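Technology > Robotics > Software

The Long Tail of the Nightstand

Inside the planning stack at Flindevlow, where the hard part of tidying a small table is deciding when a step is finished

12 min read
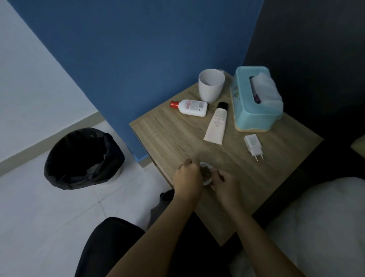
Handling what appears to be a coiled white cable at a bedside table. The cup, tissue box and charger share the same top.

The task has a short name in the Flindevlow repository: nightstand_reset. It takes a bedside table in whatever state it is found and returns it to a state somebody would accept. The specification is four lines long. The code that carries it out is split across three programs, has been rewritten twice, and still spends most of its compute on one question, which is whether the thing it just did has been done.

Flindevlow builds control software for two-armed household machines. It does not make arms. Its customers supply those, and the company supplies a perception layer called Radura, a task planner called Hnatiuk, and a low-level controller called Hoker. The three communicate over a shared message bus and are released separately, a decision the engineers describe as correct and expensive.

Demonstrations come first. A person sits down and does the task with their own hands, recorded from the head, and the software works backward from the recording. Cable coiling is the step that gets the most attention. Cups and bottles have a shape that stays put. A cable has a different shape every time it is looked at, and while it is being coiled most of it is behind somebody's fingers.

Radura: what is on the table

Radura's output is a list. Each entry has a class, a pose, an uncertainty on the pose, and a field called persistence, which records how long the entry should be kept after the object was last seen. For a cup, persistence is long. Cups do not leave on their own. For a cable it used to be short, on the theory that a stale cable estimate was worse than none.

That theory failed in a specific way. When a hand closed over a coil, Radura lost it, waited out the persistence window, and deleted it. When the hand opened, Radura found a coil and registered a new object. Hnatiuk then had a plan that referred to something no longer in the list, and the plan was discarded. In one logged run this happened often enough that the planner never got past its first step.

The fix was to let an entry be held. If a hand or a gripper closes over an object and the object disappears, the entry is attached to the hand and moves with it. It is released when the hand opens or when the object turns up somewhere the hand could not have put it. The second condition took longer to write than the rest of the feature.

Small white objects are a separate difficulty. A bedside table tends to collect them: tubes, bottles, chargers, cables, tissues. Color does little to separate one from the next, so Radura leans on outline and on parts. A red cap is useful. So is a pair of plug prongs, which gives both a class and a direction from a handful of pixels. A white tube on pale wood grain gives much less, and its pose estimate is usually decided by the two ends, with the cap at one and the flat crimp at the other.

Tissues get their own rule. The box is rigid and is tracked as a box. Whatever stands above the slot is treated as a soft volume that may be brushed against but must not be gripped. Before the rule existed, the grasp generator rated a puffed-up tissue as an excellent candidate.

Hnatiuk: what to do next

Hnatiuk reads the list and produces an ordered set of steps. It is a conventional task planner with a learned cost function on top. The conventional part knows that an object lying across another has to move first. The learned part knows, from demonstrations, that people generally deal with the cable early and leave the cup alone.

The interesting work is in the end conditions. Every step carries a test that must pass before the next step begins. For placing a bottle, the test is simple: the bottle is within tolerance of its target and no hand is touching it. For coiling, the first version of the test compared the outline of the cable against a circle. It passed coils that sprang open a moment later, and it rejected coils that were perfectly serviceable but oval.

The current version has no reference shape. It asks for three measurements: the area of the outline, the length of any free end, and the change in both over a settling period after the hands let go. The settling period is 600 milliseconds. Shorter values let springy cables through. Longer ones had no measurable effect on the pass rate and made the machine look as though it had stopped working.

A step that fails its test is retried up to a limit, and then the planner is allowed to lower its standards. This is a configuration option called accept_degraded. With it on, a loose coil that stays inside its area budget counts as done, and a note is written to the log. Customers were expected to leave it off. Most have turned it on.

Hoker: how to move

Hoker runs the arms. It takes a target from Hnatiuk and a stream of poses from Radura and closes the loop between them at a rate that depends on the customer's hardware. Its main concern on a small table is the other arm. Two hands working over half of a tabletop have overlapping workspaces for nearly the whole task, and the obvious approach of giving each arm its own region leaves neither able to coil anything.

Hoker handles this with roles. One arm is assigned to hold and the other to work, and the holding arm gives way in any conflict unless it is bearing on an object. Roles can swap in the middle of a step. The swap is the least tidy part of the controller, and its source file carries 82 open comments, several of which contradict each other.

Force limits are set per object class. The limit for a cable is low, and it is lower still near a connector. There is also a clearance margin around anything that stands upright, originally a fixed 50 millimeters. On a full table that margin covered so much of the surface that the controller declined to move. It now scales with speed, so a slow hand may pass close to a cup and a fast one may not.

The replay tool

Much of the engineering time at Flindevlow goes into a program that customers never receive. It replays a recorded demonstration through Radura, lets Hnatiuk guess the current step at every instant, and prints the guess beside a hand-made label. Disagreements are shown in a second column. The tool has no graphics apart from a timeline, and engineers keep it open all day.

The regression set holds 1020 recordings, replayed in full before each release. A change that improves coiling and breaks bottle placement is held back, even when the net score goes up. The reasoning is that an operator will forgive a machine that is slow with cables but will not forgive one that has become worse with bottles since the last update.

Labels are the weak point. Two people asked to mark the moment a coil is finished will choose different moments, and the gap is sometimes longer than the settling period. The team tried averaging the two marks and got a number that matched neither. Labels are now stored as an interval, and the planner is only penalized for guesses that fall outside it. The change made the scores look better overnight, so the old scores were recomputed and the charts were redrawn.

The next Radura release is planned for July. It adds a cable model that estimates the number of turns in a coil, including turns hidden behind the fingers, and reports a confidence with each estimate. Hnatiuk will ignore the turn count at first and only log it. Hoker is unchanged in that release, except that the role swap has been moved into its own module -- comments included.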